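Troltville Goose and Duck Hunts – Frequently Asked Questions

Answers for guests booking a fall hunt with us out of Hladun Lake.

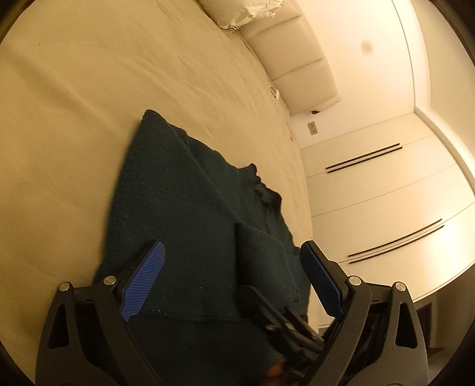 What licences do I need?
A provincial game bird licence and a federal migratory bird permit. Buy both before you arrive, as the store in Troltville doesn't sell them.

How many hunters are in a group?
Three per blind. We run 2 blinds, so larger parties are split up.

Where do you hunt?
On 2,000 acres of leased barley and pea stubble, plus the marsh on the south shore.

Can I bring my own dog?
Yes, if it's steady to shot. Tell us when you book – we have Labs of our own and plan the blinds around them.

What shot should I bring?
Non-toxic only. Most guests use No. 2 steel for geese.

What time do we leave?
Usually 5 a.m. Bring chest waders for the marsh.

Are meals included?
Breakfast and supper are. Pack your own snacks for the blind.

When can I book?
Bookings open in February. The deposit is not refundable after August.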